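Re: [pipework-list] White crust at compression joints on plastic riser
Category: Plumbing & Heating > Hard water

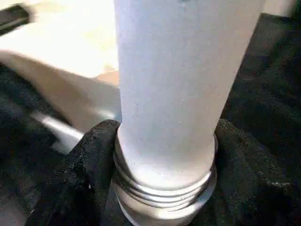

Scale forms where the water loses carbon dioxide or gains heat, and a slow weep at a joint gives it a third route, evaporation. The second and third get mixed up in most of the replies so far. If the deposit is inside the pipe, you are dealing with heat or pressure drop, and the remedy is upstream. If it is outside, you are dealing with a leak too slow to drip, and the remedy is at the joint. White on white makes the outside kind hard to find. Faint pale blemishes and streaks like the ones on the lower half of the white cylinder in the photo, above a threaded metal collar, are the sort of thing I would wipe with a damp cloth before drawing any conclusion. Scuffs stay put. Carbonate comes off as grit, and a drop of white vinegar on the cloth will fizz faintly.

To take the original message in order:

> We have a plastic riser feeding the upper floor of the Iltcombe
> building. Water hardness on the last test strip was 380 ppm as
> calcium carbonate. Since November we have been getting a white
> crust at two or three of the compression joints and a drop in flow
> at the top outlets. The softener is a Terkix, single tank, set to
> regenerate at 2 in the morning.

A test strip at 380 is only telling you "very hard." The color blocks on most strips stop well short of that, and whoever read it was either using a drop kit or interpolating. Please confirm which. It matters for the softener setting, because the controller computes capacity from the hardness number you type in, and some controllers want grains per gallon. 380 ppm is a little over 22 grains. If someone entered 380 in a field that expects grains, the unit will think it is exhausted almost at once and regenerate every night. If someone entered 22 in a field that expects ppm, it will almost never regenerate and you have been running hard water through the riser the whole time. I have seen the second mistake more often than the first. It produces exactly the complaint you describe, and it leaves the salt level suspiciously steady.

So before touching any joints, check three things at the controller: the unit of measure, the hardness value, and the regeneration count if it keeps one. Then draw a sample after the softener, before any mixing or bypass valve, and test that. Draw a second sample at the top outlet. If the first is soft and the second is hard, the bypass is passing water. Bypass valves on single tank units are a common place for a worn seal, and the handle position tells you nothing about it.

> I had assumed the crust and the low flow were the same problem.
> The aerators were clogged when we cleaned them but flow only
> improved for a week or so.

They may share a cause but they are not the same problem. The crust is outside the pipe. The flow loss is inside something, and on a plastic riser it is seldom the pipe wall. Carbonate sticks poorly to smooth plastic in cold service. It sticks very well to brass, to strainer mesh, and to anything downstream of a heater. If the aerators fill again in a week, what is filling them is probably loose flakes from a heater or from an old metal section. Look at the debris on a dark surface. Flat chips with one smooth side came off a wall or an element. Fine rounded amber beads are softener resin, and in that case the lower distributor in the tank has cracked and you should stop reading this and isolate the unit.

Is the hot side worse than the cold? The original message does not say. Fill a bucket from each at the same outlet with the aerator off and time them. If cold is normal and hot is slow, leave the riser alone and go to the heater outlet and the check valve after it.

> Someone here suggested tightening all the joints a quarter turn.
> Is there any harm in it?

Yes. Compression joints onto plastic depend on the insert being in place and the pipe being cut square. If either is wrong, more torque will distort the pipe and the weep will get worse, sometimes not until the next time the water temperature changes. Tightening also breaks the crust. Carbonate is often sealing a slow weep, badly, and once it is disturbed you find out the true leak rate. Do it only with the water off and spare parts on the bench.

The procedure I use:

1. Wipe every joint clean, including the ones that look fine. Use a cloth and diluted white vinegar, then plain water. Keep vinegar off any stone or terrazzo below.

2. Dry the joint and wrap it with one turn of plain tissue. Note the time of day.

3. Come back after 8 hours, ideally including a period of high static pressure such as overnight. Damp tissue on a cold line in a humid room may be condensation, so wrap a straight length of pipe nearby as a comparison. If both are damp, it is condensation.

4. For joints that are wet when the comparison is dry, shut down, drain, and open them. Check the cut, the insert, and the sealing ring. Replace the ring whatever it looks like.

5. Reassemble to the fitting maker's instructions for turns past hand tight. Do not use a generic number from this list, mine included.

Regarding thread tape, which came up in two replies: on a compression fitting the threads do not make the seal. They only pull the nut down. Tape there adds nothing and can keep the nut from seating fully. Tapered pipe threads are a different case, and the confusion comes from the two often being on opposite ends of the same fitting. Tape the tapered end, leave the other end bare.

> We also have a Karker pressure gauge at the base which reads 6 bar
> at night. Is this relevant?

It is relevant, and it should have been in the first line. Daytime pressure is what people notice but static overnight pressure is what the joints see for longest. Find out what it reads at noon with normal draw. A large difference between day and night suggests there is no working pressure reducing valve, or there is one and it is creeping. A reducing valve with scale on its seat will hold well enough under flow and then let the downstream side climb when everything is shut. That would tie your two symptoms together better than the hardness alone: the seat scales up, night pressure creeps, the marginal joints weep, and the weep evaporates and leaves the crust. It would also explain an onset in November if that is when the building's draw fell off in the evenings.

To test for creep, close the isolating valve after the reducing valve, with the gauge between them, and watch the gauge for an hour. It should rise slightly and stop. If it continues toward supply pressure, strip and clean the seat or fit a new cartridge. If there is a heater on the same section, isolate that first, or you will be measuring thermal expansion.

On the Juhász inline phosphate cartridge that was recommended earlier in the thread: dosing of that type holds some of the carbonate in suspension in cold water. It does not lower the hardness, it will not remove what is already there, and its effect falls off in stored hot water. I would not fit one while the softener is unverified. You would be changing two things at once and would learn nothing from either.

Please post back with the controller units, the two hardness results, the noon pressure reading, and whether the hot side is slower. Photos of the debris from the aerators would help too, on something dark and with a ruler next to it. I would leave the joints alone until the pressure question is settled, except for any that are wet enough to drip.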